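Open day at Dutton, 23 May 2026

The kitchenware test rooms at Dutton were open to the public for the morning. Entry was through the Ambrose Street door, with groups leaving every half hour. Birdie Rosenthal led ours and kept to the handling benches, where everyday items are checked for grip, balance and finish before a catalogue listing is approved.

The first stop covered drinkware. Light cups are assessed upright and on their side, the second position being the harder one to pick up from without marking the rim.

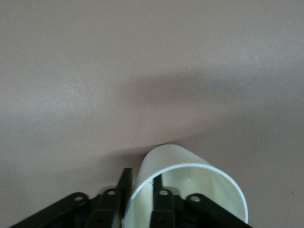

White cup on its side, handling bench.

Rosenthal gave the bench height as 900 mm and the current list as 181 items. Each item gets 2 sheets, one for handling and one for cleaning. Colour matching is done in a separate room under standard lamps, which was closed to visitors. The sheets are filed under the supplier's name, and Drascombe had the thickest folder on the shelf.

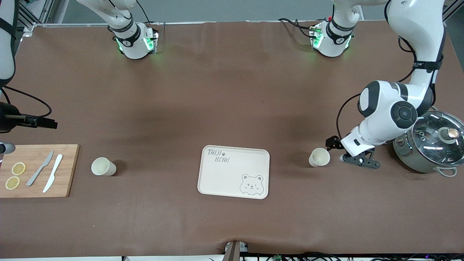

My own interest was in lids, as I write up cookware for a small hospitality newsletter. A knob has to be judged for clearance with a folded cloth, and for whether it loosens after repeated washing. The domed glass lid on the pot had a round knob with a gold-toned top and a metal rim, a layout I would like to see measured against the flat Zonar lids we reviewed last winter. Rosenthal expects lid results in June.

Parking is at the rear. Tea was provided.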